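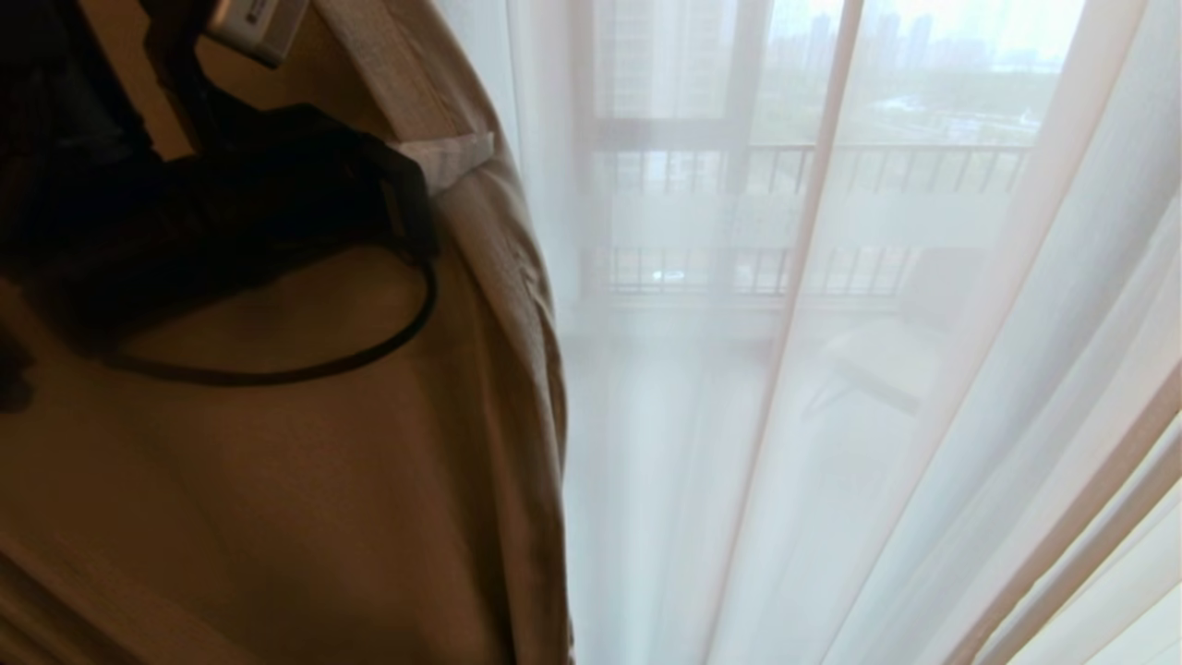
Can I set up the Tarden 3 without a computer?

Any phone or tablet on the same wifi will do it. Install the Staltia app, plug the drive box into your router, wait for the light to go solid blue, tap Find.

Home | Storage | Routers | Cables | Support | Cart

Thaler Tarden 3 home storage box

Two bays, takes 3.5 inch drives and the smaller 2.5 inch ones with the bracket (bracket is in the box, screws too). Drives sold seperately. Backs up photos from up to 13 phones or tablets, each with its own login and folder.

What you get
Storage box, power brick, one network cable, bracket kit, quick start card. No remote, no USB cable.

Specs, short version
Network: one gigabit port, no wifi built in
USB: two on the back, one on the front
Power: 42 watts max
Fan: single, swappable, runs slow at night if you set the quiet hours
Warranty: 3 years, register within the first month or you only get one

Mirror mode is on by default, so two drives give you the space of one. Want the full space? Change it in the app BEFORE copying anything over. Switching later wipes both drives.

Firmware from April or older needs the update first. App will nag you. Let it finish, dont pull the plug.

Price $82 off while the old packaging lasts. Same box inside. Ships from our Jadasstead warehouse, orders in before noon go out same day.

Bulk orders and school pricing: ask for Selina Plattner at the sales desk.

Related items
Thaler Tarden 5, four bay
Staltia wall mount shelf
Spare fan for Tarden 3
Flat network cable, white or gray

Contact us | Shipping | Returns | Copyright Thaler | Back to top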